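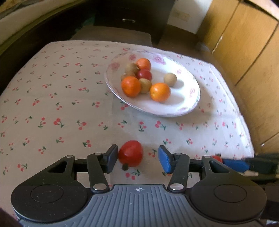
Food Preservation for Small Kitchens
Unit 4: Acid, salt and sugar

Notes prepared by Araceli Huerta for the evening group

Please read these notes before the practical class. In the last unit we spoke about heat. Now we look at the second way of keeping food, which is to make the food itself a bad place for bacteria to live. The three old helpers are acid, salt and sugar. Many recipes use two of them together, and this is why students often do not know which one is doing the work.

1. Acid and the pH scale

We measure acid with the pH scale. Pure water is 7. A lower number means more acid. The number that matters most for us is 4.6. Below this value the spores of Clostridium botulinum do not grow. Above it they can grow in a closed jar without air, and the jar may look and smell completely normal. You will hear me repeat this number many times, and I am sorry for that, but it is the one that you must carry home.

Food with pH of 4.6 or lower we call high-acid food. Most berries, apples, plums and lemons are in this group. Food above 4.6 we call low-acid food: beans, corn, carrots, peppers, meat, fish. High-acid food can be processed in boiling water. Low-acid food needs a pressure canner, or it needs enough added acid to bring it below the line.

Be careful with the word "sour." Our tongue is not a good instrument. Sugar hides the acid very well, so a sweet jam may have lower pH than a sauce which tastes sharp.

2. The difficult case: tomatoes

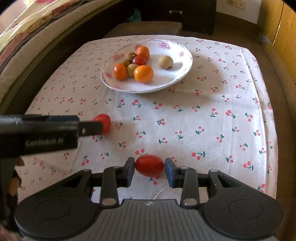
Tomatoes stand very near the line, and for this reason they get their own section. Older books treat them as a safe high-acid food, but the pH of a tomato depends on the variety, the ripeness and the soil, and some tomatoes are above 4.6. Color does not help you to decide. A small tomato with a shiny red skin, like the grape tomato between the two blue pads, can look perfect and still you cannot know its pH from the outside. Its size also tells you nothing. Fruit from dead or frosted vines is usually less acid and should not be canned at all.

The rule in this course is simple: always add acid to tomatoes. For one quart jar use two tablespoons of bottled lemon juice, or half a teaspoon of citric acid. For one pint use half of these amounts. The juice must be bottled, because the acid of fresh lemons changes from fruit to fruit. If the taste is too sharp, add a little sugar when you open the jar, and do not reduce the lemon.

Valeriano Requena asked last time if vinegar is also possible. Yes, four tablespoons per quart of vinegar with 5 percent acidity, but the flavor is strong and most people don't like it in a pasta sauce.

3. Salt

Salt pulls water out of the food and out of the bacteria. In fermented vegetables it has also another task – it slows down the wrong bacteria and gives time to the lactic ones, which then make the acid. So sauerkraut begins as a salt product and finishes as an acid product.

We always weigh the salt. A spoon of coarse salt and a spoon of fine salt are not the same quantity. For shredded cabbage we use 2 percent of the weight. Example: you have 2,000 grams of cabbage after cleaning, so you need 40 grams of salt. Use salt without iodine if you can find it, since the brine stays clearer.

In canned tomatoes the salt is only for taste. You may leave it out. This surprises many students, but the quantity is much too small to preserve anything.

4. Sugar

Sugar works similar to salt: it holds the water so that microbes cannot use it. A traditional jam has more than 60 percent sugar. When you reduce the sugar the jam becomes softer and spoils sooner after opening, so keep it in the refrigerator and finish it quickly. For low-sugar jam buy the special pectin and follow the paper in the box.

5. Before the practical class

Bring an apron and 12 clean pint jars per group, with new lids. Check the rims with your finger for small chips. Groups are the same as before, only Hamdia Demissie moves to the table of Cosimo Leone.

Written exercise: a student has 1,271 grams of cleaned cabbage. Calculate the salt at 2 percent and write the answer to the nearest gram. Then explain, in four or five sentences, why a mixed salsa with tomatoes, onions and peppers needs a tested recipe even when lemon juice is added.

Give the exercise to Rocío Figueroa at the beginning of the class.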